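Po-yen Ng
12/10/24

1/9 Second week in the new place on Burthorpe. I said I would write down how the kitchen is working out, so this is a thread about a sink.

2/9 The old apartment had a single bowl. If a pot was soaking, you waited for the pot. This one has two bowls, the larger on the left and the narrower on the right, with a tall faucet on the deck between them.

3/9 My plan is to wash on the left and drain on the right. A rack of steel bars sits in the right bowl, so nothing has to stand on the counter and drip. One pink plate is in use so far. The rest of the dishes are still in a box marked HALL for some reason.
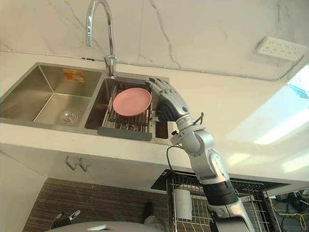 4/9 THINGS I LIKE

The faucet is high enough for the stockpot. In the old place I filled it with a pitcher.

The outlets are on the backsplash, up on the right. The kettle can go there.

The window is on the same side and the light is good. I have not needed the lamp during the day.

5/9 THINGS I DON'T LIKE YET

White counter. Tea shows on it right away. Karine told me to wipe it with dish soap and a soft cloth and leave the scrub powder alone. I have done that every night and it has been fine.

The steel shows water spots too. I dry the left bowl with an old T-shirt when I remember.

6/9 There is still a little sticker on the back wall of the left bowl, orange with small print. I keep meaning to take it off. Karine says cooking oil on a paper towel, wait 5 minutes, then rub with the grain. If anyone has a better way, tell me before the weekend. 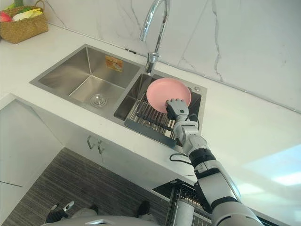
Also tell me if oil is a bad idea on brushed steel. I would like to avoid a shiny patch where the sticker used to be.

7/9 Plates on the rack: I have been laying them down and they take a long time to dry. Going to try leaning them. The bars have no slots, so I may need one of those small folding plate holders. Evine has one for 9 dollars plus shipping. The bigger one is 99 and I am not paying that for a plate holder.

8/9 A couple of people asked about the sink strainer. It came with the place. I lift it out after dinner, knock it into the trash and rinse it. Ho asked if I run it through the dishwasher. I don't have a dishwasher.

9/9 Next up is the box marked HALL. Bowls first, then mugs. I'll post again when the shelves are in.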